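### 4.2 Crate-to-crate transfer of grapes

The planner treats each transfer as four stages: approach, close, carry and release. Both arms share one joint-space planner, and a lock keeps them from entering the same crate together. Uzma Kazmi wrote the first version of the lock for the Driker controller. We kept its logic and replaced the timeout, which had been too short for slow approaches.

Grapes are hard for the perception module. A bunch has no fixed shape, and the attached leaf is often segmented as a separate object. We merge any leaf mask that touches a grape mask before computing the grasp center. The grasp center is updated at 15 Hz until the fingers start to close, and is then frozen.

During the carry stage the collision model grows the held bunch by 4 cm on all sides. Crate walls and display stands are loaded from a fixed map, but crate contents are read from the head camera each cycle. Figure 7 shows grasps with the left hand (a) and the right hand (b).
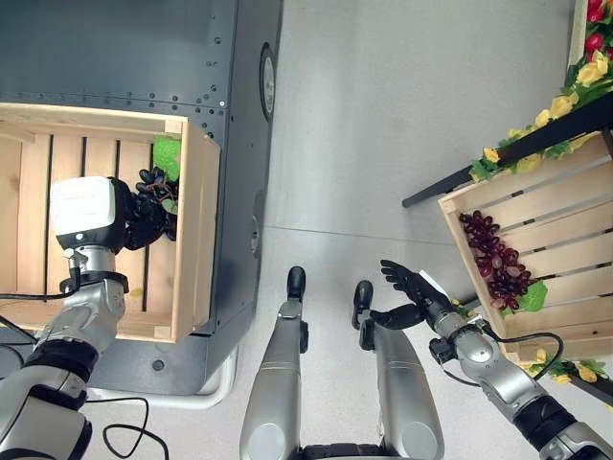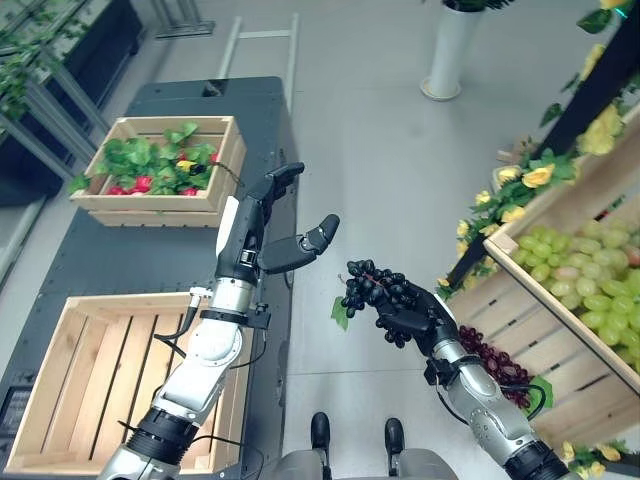 **Figure 7.** Head camera views from the transfer task. (a) Left hand holding dark purple grapes in a crate, right hand open. (b) Right hand closed around black grapes, left hand open.

### 4.3 Release policy

Release starts once the wrist speed stays under the threshold for 200 ms. The fingers then open at a constant rate.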